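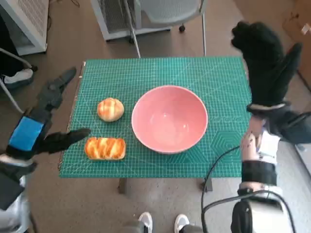

So I've been on a bread kick since March and I think it's time I wrote some of it down, mostly so I can stop telling my sister the same stories on the phone.

It started with the cookbook. I was up in Lorkcombe for a long weekend and wandered into the library sale (I can't walk past one, I've tried) and at the bottom of a box of gardening magazines was one of those spiral-bound community cookbooks with the plastic comb down the side. 176 pages, all typed, a coffee ring on the cover, two dollars. The previous owner had written in it everywhere. Next to a date loaf it says "NO" in ballpoint, underlined three times. Next to the oatmeal bread it says "Ed liked." That's all. Ed liked! I made the oatmeal bread first, obviously.

I should say that I was a terrible baker before this. I can cook fine, I'm a throw-it-in-and-taste-it cook, and baking always felt like doing taxes. My one sandwich loaf in college came out so dense that my roommate used it as a doorstop for an afternoon and it didn't even crumble. But these recipes are so short. The oatmeal bread is five lines. It says "flour to make a soft dough" and leaves you to it, and for whatever reason that relaxed me way more than a recipe with grams and temperatures and a photo of somebody's perfect forearms.

The first one was okay. Pale and a bit gummy in the middle. The second one was worse, I forgot the salt, and if you've never eaten bread with no salt in it I can tell you it tastes like a wet envelope. The third one though! I stood at the counter and ate three slices with butter before it was even cool enough to cut properly, and I squashed the whole loaf down on one side doing it.

My oven is a Grirnov that came with the apartment and I'm pretty sure it's older than me. The dial has numbers on it but they're more of a mood. I finally bought an oven thermometer and found out it runs 39 degrees hot, which explains every cookie I've ever made in this place. Two years of burned bottoms! I'd been blaming the pans. So now I've got a strip of masking tape over the dial with the real temperatures on it, and it looks awful, and I love it.

Next I got into shapes, because once you have a dough that behaves you start wanting to play with it. Rolls are easy and they forgive you. Braids are the thing that gets the oohs, and they're so much less work than people think, I almost feel like I'm cheating. Three ropes, same as doing hair. Start in the middle and work out to one end, then flip the whole thing around and do the other half. If you start at the top you get one fat end and one skinny end and it looks like a carrot. Pinch the ends and tuck them under. Egg wash twice, once when you've shaped it and again right before it goes in, and you'll get that dark shiny crust.

Scoring I'm still bad at. I've tried a paring knife, a serrated knife and a razor blade, and the only difference is how nervous I am. The cuts that look great going in close right up, and the accidental drag marks open like canyons. I've decided it's rustic.

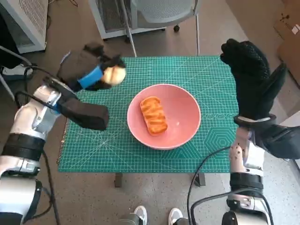 Sólveig Hviid wrote to me after I complained about this last month that I was letting everything rise too long, and that a slightly underproofed loaf will open up along the cut where a tired one just sags. She also said to put the shaped dough in the fridge for half an hour first so the blade doesn't pull. I tried the fridge part right away and she's right, it's a huge difference. The underproofing I have more trouble with. I'm a chronic wait-and-see person. I'll poke the dough, it springs back, I go do laundry, and when I come back it's climbing out of the bowl.

The poke test, by the way, took me forever to understand. Every book says the dent should "fill in slowly" and I'd stand there poking and thinking, slowly compared to what? What finally worked was poking it every ten minutes from the very beginning, so I could feel it change. It goes from bouncy to sort of sleepy. Sleepy is when you bake it. Or, if you're me, ten minutes before sleepy.

A few of you asked about flour. I've been using the Koubek bread flour from the restaurant supply place on Ondora Street, the big bag, and I keep it in a lidded bucket in the hall closet next to the vacuum. I did try a fancy stone-ground one, and it tasted wonderful and rose about as much as a floor tile. I'd use it again mixed in, maybe a quarter of the total. If you've got an all-purpose flour you like then use that, the book certainly doesn't care. The book thinks there's one kind of flour and you should've bought it already.

The other thing I want to tell you about is the giving away, because I did not see that coming. One person can't eat this much bread. I tried! So I started leaving the extra half with my neighbors, wrapped in a dish towel, and now things come back in the towel. Tomatoes. A jar of plum jam. Once a paperback mystery with the last page taped in. Snædís Þrastardóttir from the top floor returned my blue towel with a slab of dark rye inside it that she'd steamed in a milk carton, overnight, at some tiny temperature, and it was so sweet and dense and good that I had it with cold butter for three days and was sad on the fourth. She's promised to show me how, but it takes all night and my oven can't be trusted at low heat, so we'll have to do it in her kitchen. I'm bringing the jam.

I did also look at what this is costing me, briefly, and closed the notebook again. Butter is the problem. It's always butter.

Next I want to try the potato rolls on page 88, which have a star beside them and the words "double it." Whoever she was, I trust her completely by now (I've decided it's a she, and that she was married to Ed). I haven't dared to make the date loaf. I keep looking at that NO, though, and there's a box of dates in the cupboard. If I do it I'll report back.

Oh, and for whoever asked about freezing: yes, slice it first, and put it in two bags. One bag and it tastes like the ice tray.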